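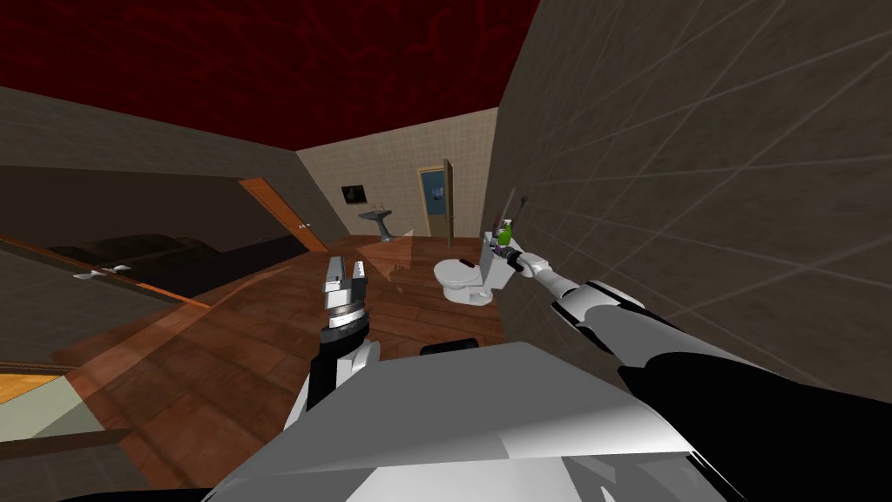 渲染画面:卧室连着的小浴室

首页 | 读书会 | 会议纪要 | 资料下载 | 联系我们

分类:会议纪要 / 基层治理

乡村财务公开比较小组例会纪要
2025-05-03,Otley 室,记录人:我

先交代一句,这回轮到我做记录,我打字慢,有些话是散会以后凭印象补的,谁觉得自己的意思被我写歪了,直接在共享文档里改就行,别客气!

到会的有 Harish Warrier、Carmela Pellegrini、小组里常来的几位,还有我。Carmela 是线上接入的,前半段声音断断续续,她那部分我跟她又核对过一遍。

一、上次纪要

没人有意见,通过。Harish 提醒说上次答应要发的术语对照表还没发(这个是我的锅),我今晚就传。“村务监督委员会”的译法我们还是没定下来,先保留两种写法,等写终稿的时候再统一。

二、村务公开栏的材料整理

这一项聊得最久。Harish 手上的扫描件已经录了 232 份,都是各村公开栏上张贴过的收支明细,格式真是五花八门:有的按季度列,有的按项目列,有的只写一个总数,底下一行“详见附件”,附件当然没有。他的想法是先不急着做统计,把“能不能看懂”本身当成一个变量来编码。我很赞成,因为我自己下乡看公开栏的时候就有这种感觉,字都认得,看完还是不知道钱花在哪儿了。

Carmela 有点担心,她觉得“看得懂”太主观,两个人编码可能差很远。讨论了半天,决定先抽 100 份,由 Harish 和我各编一遍,互相不看结果,编完再对。一致性太低的话,就把标准拆细:有没有单价、有没有经手人、有没有对应的会议记录,一条一条地判断。

顺便争了一下招待费该不该单独列。我主张单列,Harish 说很多村早就没有这个科目了,类似的支出散在“办公费”和“其他”里头,单列出来反而会让人以为真的是零。他说得有道理,我撤回。 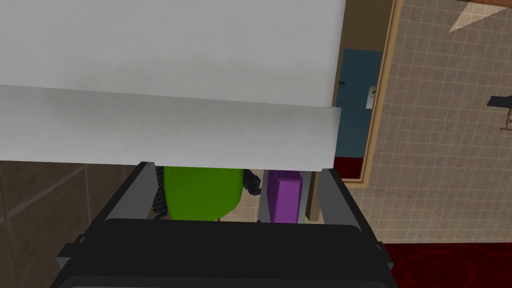

接着说“其他”这一栏。Carmela 建议凡是“其他”占比高的,都做个标记,后面访谈时专门问。占比多高算高,没谈拢,我倾向于先看分布再定线,大家也就同意先放着了。

三、访谈安排

8 月的访谈名单还差一块,主要是会计委托代理这一头。现在好多村的账都由乡镇代管,村里的报账员只负责跑腿和贴票,你问他账怎么记的,他真不一定说得清楚,所以乡镇那边的代理会计也得访。Harish 去联系,目标是再补 5 位。

提纲我改过一版,删掉了几个太书面的问题。比如原来写着“您如何评价村级财务透明度”,试访的时候对方愣了好一会儿,回了句“挺好的”,然后就没有然后了……新版改成“上一次有人来问您账上的事,问的是什么”,这样一问,话就多起来了。Carmela 希望把村民小组长也加进来,我说可以,但提纲要另写一份短的,他们农忙没工夫陪我们聊。

录音同意书沿用旧版,只把保存期限那句话写得更明白一点。

四、工具和经费

转写还是用 Jellow,方言重的段落基本得靠人工重听,这个大家心里有数。文件归档转到 Kalon,旧盘里的东西我搬了几乎一半,剩下的这两周搬完,没搬完之前请不要在旧盘里新建文件夹,拜托拜托。

Ngubane 那笔小额资助的中期说明要交了,Carmela 起草,篇幅控制在 2 页。她问能不能写上初步发现,Harish 不太愿意,说编码还没对过,写早了以后不好改口。最后商量的写法是只讲进度和编码办法,不讲结论。

五、待办

术语对照表:我,今晚
抽样编码:Harish 和我,下次例会前各自完成
代理会计联系名单:Harish
小组长版短提纲:我先写,Carmela 看
中期说明初稿:Carmela
归档搬家:我

六、其他

有人问起要不要把“一事一议”的材料也收进来。我个人很想收,那里头的会议记录特别生动,谁家不同意、为什么不同意,有时候写得清清楚楚。可是 Harish 说再收就收不住了,先把手头的做完。暂时不收,看到好的先存个链接。

下次例会时间在群里接龙,还是 Otley 室,Carmela 继续线上,麻烦早到的人先试一下麦克风。

相关内容
村务公开栏编码手册(讨论稿)
上次例会纪要
报账员试访笔记
读书会书单:税费改革之后的乡镇财政
怎样申请加入比较小组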